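Table Things - bowls, fakes, odds and ends from the Idalside house

Finally got the table pictures sorted. Sorry for the wait, moving week ate everything. Most of the stuff came out of two crates from the Serra street sale, plus a few pieces from Hodier when they closed the back room. Up to 128 pieces in the lot if you count the spoons, which I don't. House is 1887, the fruit is not.

A few notes before you scroll. All the fruit is fake, every last bit. No wax, I can't keep wax in a south facing room. Wipe with a barely damp cloth, no spray. Anything with wrinkles wants a soft paintbrush, the dust gets down in the grooves and stays there. Took me most of an evening with the radio on.

Not selling the bowls yet so please dont ask. Loose fruit maybe in September, will post at Graria first like always. Cups and the blue jug get there own page once I find the lids.

Long pieces go in first, on the slant, then the round ones on top. Leave a bit of bowl showing or whats the point of a nice bowl.
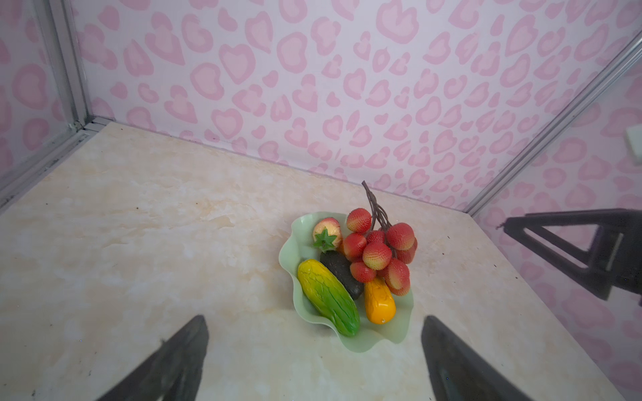 Pale green bowl, wavy rim, on the marble-look top. Cucumber sort of thing going yellow to green down the left, dark bumpy avocado type next to it. My favorite of the whole lot - the rim does all the work.

Jolán Lakatos wrote in to say her mother kept fake fruit out all year and swapped it for pinecones at Christmas, and that a drop of dish soap in the water gets rid of the sticky feel old pieces pick up. Tried it on 2 lemons last night. Worked fine, rinse well after.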